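Hairline gap opening between rubber floor tiles in garage gym - glue or leave floating?

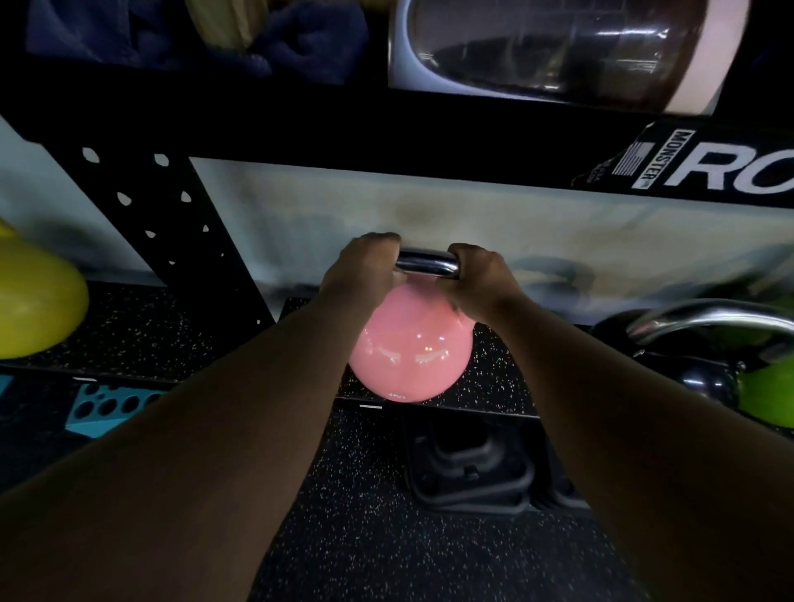 I laid 10 mm interlocking rubber tiles in the garage over a bare concrete slab. The slab was swept and vacuumed but not sealed. Tiles were cut hard against the wall on three sides, with the fourth side finishing at the roller door. The joints were tight when laid. There is now a gap along the row nearest the door, widest in the early morning and nearly closed by mid-afternoon. The door faces west.

The tiles are Plirley brand, dry laid, no tape. The installation sheet says "allow for movement" and gives no figure. Should I glue the whole floor, glue only the row at the door, or pull it up and start again?

Posted by slabside, August 29, 2021

grommet_21

Don't glue the whole floor. Rubber expands and contracts with temperature, and a tile cut hard against a wall has nowhere to go except up or towards the open end. That is what you are seeing at the door.

Lift the perimeter row and trim it to leave a clearance on every wall. I used 10 mm in a garage of similar construction and covered it with skirting fixed to the wall, not to the tile. Do the trimming in the warm part of the day, when the tiles are at their largest. Cut with a sharp utility knife and a steel straightedge, several light passes, with a timber offcut underneath. A little soapy water on the blade stops it grabbing.

At the door, use double-sided tape under the outer row only, or screw down an aluminium ramp edge so that the tile can slide beneath the lip. Before taping, test the slab for moisture: tape a square of clear plastic to the concrete, seal all four sides and leave it overnight. If the underside is wet or the concrete has darkened, tape will not hold for long and glue would be worse.

dunnyman

just glue it mate. did mine with Puneck adhesive, hasn't moved

tolerance_stack

Agree with the first reply on clearance. Two additions.

Tiles should sit unpacked in the garage for a day or two before cutting. If yours were laid straight from the pallet, part of the gap may be the tiles settling to size and it will not fully close again.

Also check the fall of the slab. Most garage slabs slope to the door - a dry laid floor will creep downhill under repeated load, and trimming the walls does nothing for that. A fixed edge at the low side does.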